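Skornon Opens Repair and Care Counter for Small Household Goods

MASTOV, Oct 16, 2021 – Skornon, the housewares shop that has spent years selling people dish racks, will now help them keep the ones they have. The shop's new Care Counter opens this week at the back of the Preltier Street store, between the mops and a display of egg timers that has never once been in agreement.

Customers may bring in racks, trays, shelves and other small items for cleaning, straightening and light repair. Most jobs take under an hour. Customers are welcome to wait, and there are 2 chairs for the purpose, one of them comfortable.

The idea came from a box by the register where shoppers could leave old goods for scrap. It took in 2,815 pieces between June and the end of last month. Store manager Sigita Juška went through a good many of them herself.

"Most of it was just dirty," said Juška. "We were throwing out perfectly sound racks over a bit of limescale. I took three home. My husband has asked me to stop."

The counter charges $3 for a basic clean. Bent feet and loose joints cost more, and the price is agreed on before anyone picks up a tool. Nonstick pans are not accepted, following what the company will only call a discussion.
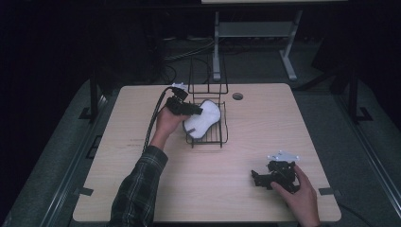 Wire racks are expected to make up most of the work, and they are fussier than they look. Grease settles where the rods cross, and a stiff brush tends to push it along to the next crossing. The counter favors a soft white pad, worked over the flat grid base with the rack standing on a plain wood-toned table, upright back section to the rear. Black metal gets a second pass under a lamp, as it hides everything.

Aivar Priedītis, who will run the counter, also plans a short evening class on rack care. Some 80 people have asked for a place. "I had prepared for six," he said.

The Care Counter is open during regular store hours. Press questions may be sent to Miyuki Kudo at Skornon, who would also like her colander back.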